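Last edited in June, after the Flarner update moved half the menus.

# Checking whether a cheap EEG headband is picking up your brain at all

The Narnix box says the band "reads your focus". I don't know what that means and I doubt the people who wrote it do. What a couple of dry sensors on the forehead and behind the ears might pick up is a faint voltage, mixed in with a great deal of muscle, eyes, sweat and house wiring. Before you believe any score the app gives you, find out whether there's a brain signal in there.

The test is an old one. In most people, shutting the eyes makes a rhythm of eight to twelve cycles a second grow stronger, mainly towards the back of the head. It's called alpha. If your band can't show it, I wouldn't trust it with anything subtler.

You'll need the band, a laptop with Flarner (the free version will do) and a seat with a back to it. Ignore the focus score for the whole of this. Turn it off if you can find the switch.

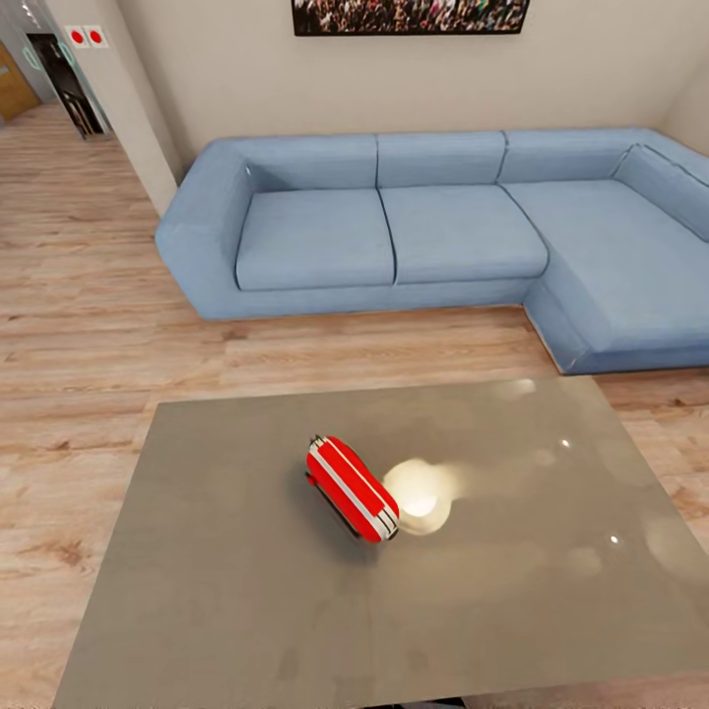

One reader wrote in to say that the score went up every time she meditated, so surely the thing was measuring something. It probably was. Sitting still relaxes the jaw and stops you blinking so much, and a band on the forehead will notice both. A number that moves when you move isn't proof of much.

## Setting up

1. Wipe the skin where the sensors go with a damp cloth. Leave it very slightly moist.
2. Put the band on and wait two minutes. Readings taken straight away are mostly the sensors settling.
3. Unplug the laptop from the mains and run on battery. Move phone chargers off to the far side of the room.
4. In Flarner, open **Raw**. Avoid **Smoothed**, which makes rubbish look respectable.
5. Set the mains filter to 50 Hz if you're in the UK. The default is 60.

## Learning what the junk looks like

Spend a while making mistakes on purpose. Blink hard, clench your teeth, frown, turn your head. Blinks come out as big rounded bumps. Teeth come out as thick fuzz. Write down which is which, because you'll be meeting them again.
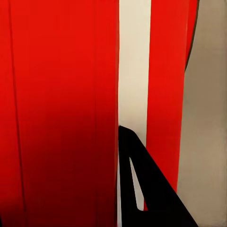
Drift is the one beginners misread. The baseline wanders up or down over many seconds as the skin warms under the sensor, and the app may be quite happy to report this as you "calming down". Think of the red panel, bright towards the top and sliding so gradually into maroon that you'd struggle to say where it changes. That's drift. The thin upright seams running through the red are more like a knocked cable: narrow, sudden, easy to point at. You can cut a knock out of the recording. For drift, switch on the high-pass filter and set it to 1 Hz.

If the drift is so bad that the trace leaves the screen, don't fiddle with the scale. Take the band off and start again with the damp cloth.

## Running the test

1. Sit back with your jaw loose and your tongue off the roof of your mouth.
2. Press record. Keep your eyes open for 30 seconds, looking at one fixed spot.
3. Shut them for the same length of time. Don't squeeze.
4. Swap back and forth until you have a good handful of each. One pair tells you nothing.
5. Mark every change with the space bar. Flarner adds a small delay to its markers, so throw away the first second or so after each. 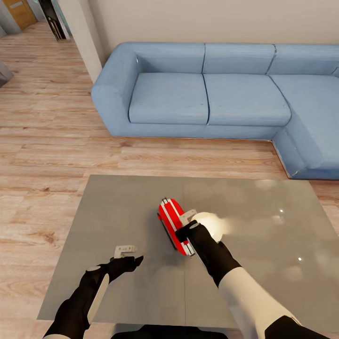
## Reading the result

Open **Spectrum** and compare the two conditions. You're looking for a hump between eight and twelve that's there with eyes shut and smaller, or gone, with eyes open. A general rise across everything is muscle. A sharp spike at 50 is the wiring.

My own band gave an eyes-shut hump roughly 25 per cent taller than the eyes-open one, from the sensors behind the ears. The forehead sensors gave me nothing I'd defend. The Urau write-up that everyone links to claims a far bigger difference, but it shows a single recording and doesn't say how many were thrown away.

Some healthy people have very little alpha, so a flat result doesn't settle it. Try the band on someone else before you send it back.

## If you still see nothing

- Push hair out from under the ear sensors. It's nearly always hair.
- Check the battery. Mine gets noisy below 25 per cent.
- Try the Kingi clip-on electrode with gel, if your model has the socket. It's messy and it works better than the dry ones.
- Try again in the evening. I get a clearer hump when I'm a bit tired, though I haven't tested that properly.

None of this makes the band a medical device. If you're worried about fits or blackouts, see your GP and leave the headband at home.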